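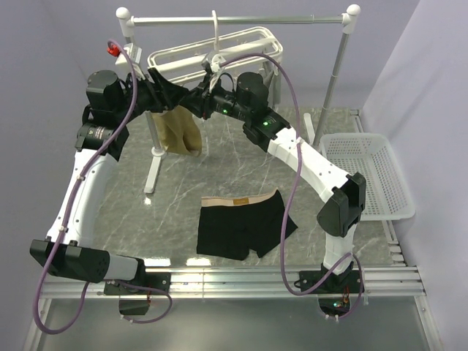 Both grippers at the hanging rack, shorts still on the floor between the arms.

Right arm stops mid-move when hanging laundry -- cable or something else?
Posted by Zoriana Stasiv, Aug 14, 2020

Hi all! We're teaching two arms to hang clothes on a drying hanger and I love this project, but the right arm keeps faulting. It reaches across to meet the left gripper under the hanger, then drops out with a "joint lost" message. 5 times in 20 runs last night. Power cycling brings it back every time. The left arm has never done it. Any ideas welcome!

2 answers

Uliana Kravchuk
Oh, I know this one! Look at your purple cable on the right. It goes over the motor housing and across the white link, and I bet it pulls tight when the wrist turns. Ours did exactly that in July. Snip the ties nearest the wrist, power off first please, leave more slack and tie it again. Then move the arm by hand through the whole reach and watch the plug. We've done 200 runs since without a fault -- so happy!
Also check that your stop button cuts both arms. Ours only cut one, yikes.

Young-sook Noh
could be the power supply too. what are you using

Comment from Zoriana Stasiv: Retied it, 15 runs and no fault so far! Will check the supply anyway.

3 comments | 5 shares
Print this page | E-mail to a friend
Contact | Copyright Clinport Help | Back to top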